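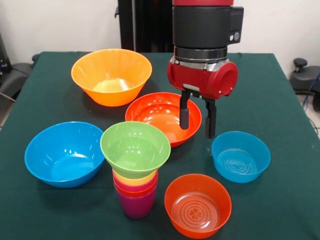 Dishware stacking cell, arm over the table with the gripper open.

Tabletop Manipulation Cell — Pre-Run and In-Run Safety Checklist
Site: Dranadside, Bay 2
Inspector: Yaa Amissah
Cell owner: Kwesi Frimpong
Period: June inspection round
Marks: OK / OBS (observation, no stop) / ACT (action required) / N/A

Section A. Surroundings

A1. Operator chairs outside the marked reach of the arm during motion. OBS
Comment: Chairs stand close to both ends of the table. Reach line to be re-taped on the floor and chairs parked behind it before power is applied.

A2. Cables clear of walkways and chair casters. ACT
Comment: Cables at the right side of the table hang in a tangle, one of them blue. Bundle and tie to the wall side. Owner: Renato Belmonte.

A3. Emergency stop reachable from the operator position without leaning over the table. OK
Comment: Pressed and reset at 9:40 a.m. Arm held position, no sag noted.

A4. Walkway behind the operator at least 36 inches wide. OK

Section B. Table and work items

B1. Cloth flat, no folds high enough to catch a fingertip. OK
Comment: Slight creases only. Cloth is replaced when a crease can be pinched between two fingers.

B2. Work items plastic, free of cracks and sharp rims. OK
Comment: Bowls and cups checked by hand by Adwoa Abubakari. Glass and ceramic remain prohibited in this cell under Antwi rule sheet 16.

B3. Nested cups separate by hand without force. OK
Comment: A jammed stack loads the fingers sideways and trips the force limit. Check again after every stacking run.

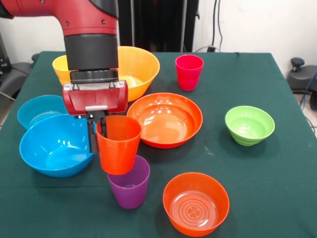 Section C. Arm and gripper

C1. Grip force set to the lowest value that holds the item. OBS
Comment: Set to 40 percent. The cups are thin enough to deform well before the gripper reaches its limit, and the wall should be checked for flattening each time the value is changed. Comfort Asante asks that the value be written on the cell card as well as in the program — agreed.

C2. Clearance between a held item and its neighbors. ACT
Comment: Lifts over standing cups and next to bowl rims leave little room. The current program moves sideways before the lift is complete. Change the order: full vertical lift first, then travel.

C3. Housing screws and finger mounts tight. OK
Comment: Torque marks aligned. Next check due at 715 cycles on the counter.

C4. Speed limited during attended runs. OK
Comment: Reduced mode confirmed on the pendant. Full speed requires the light curtain, not yet fitted in this bay.

C5. Hands kept off the table while the drive is enabled. OBS
Comment: Rule is posted but worded loosely. Replace "avoid reaching in" with "disable drive before reaching in." Same wording as the Cloltport bays.

Section D. Records

D1. Program version on the cell card matches the controller. OK

D2. Previous actions closed. OBS
Comment: One item still open from the Ikier review — spare finger pads, ordered but not received. Worn pads may be used up to the wear line.

Result: attended operation permitted in reduced mode. A2 and C2 to be closed before any unattended run. Send closure notes to Y. Amissah, copy K. Frimpong.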